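README for the Lotitz gripper and camera comparison set

Hi, and thanks for grabbing this. Lotitz is my side-by-side test of two simulated grippers, Cukilton and Plolley, on the same simulated arm with the same tabletop clutter. I started it in March to settle an argument I was having with myself over which one to keep in our pick-and-place setup, and it grew from there. Last edit to this file: 10/15/26.

What you get

There are 259 episodes, all rendered, all on a wooden table. Each one has a wrist view, a fixed side view, joint positions, gripper opening and the command stream from the controller. The controller is Boonyarit with its default gains. I tried retuning it for each gripper and gave up, so if one of them looks a bit sluggish on the close, that's probably my gains and you're welcome to fix them.

Every episode stops at 400 steps whether or not the arm got anywhere. I left the failures in — please don't filter them out before you look at them, they're the most useful part if you care about grippers.

The wrist view

The wrist view sits low enough that you get both fingertips and a good chunk of the linkage. I like it for checking whether the fingers straddle a target before they close. The price is that the palm hides the base of anything standing up, so a cylinder in front of a dish gives you a nice rim and not much else to work with. 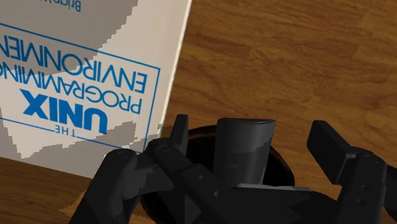

Can I train on the wrist view alone?

You can, and I did for my first 3 baselines, but the approach phase gets shaky when the target is outside the wrist view. Feed in the side view as well for the first part of the reach and drop it later if you need the speed.

Shadows

Shadow edges come out stepped because I turned the shadow map resolution down to get through the renders in a sane amount of time. If your model seems to love edges, blur a little in your augmentation. I'd rather re-render the whole thing someday (my desktop would rather I didn't).

The side view
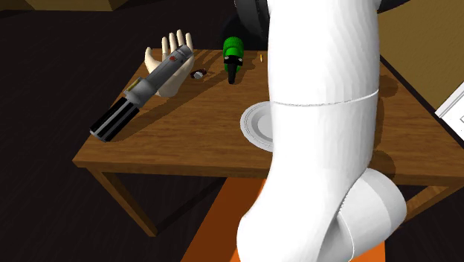

Picking a spot for the fixed camera took me longer than writing the loader. I wanted the arm's joints and the tabletop together, and those two wishes fight each other all day long. With the arm standing in front of the white plate you only get the left part of the rim, so please don't score plate detection from this camera as if the whole thing were there. The green bottle-shaped object stays clear of the arm in that same view, and it makes a much kinder target for a first test!

Loading

Each episode is a folder with the two videos and one table of numbers. Timestamps count from the start of the episode. Gripper opening is scaled so 0 is closed and 1 is open for both grippers, which means you can't compare finger travel directly. Use the raw column for that.

Known problems

The contact flag on Plolley flickers on thin objects. Smooth it over a few steps.

A few side videos start one step behind the wrist video. The loader lines them up by timestamp, so don't match by row number if you write your own.

No real hardware data is in here. I'd love to hear from anyone who tries a transfer, good or bad. Open an issue and tell me which gripper you used.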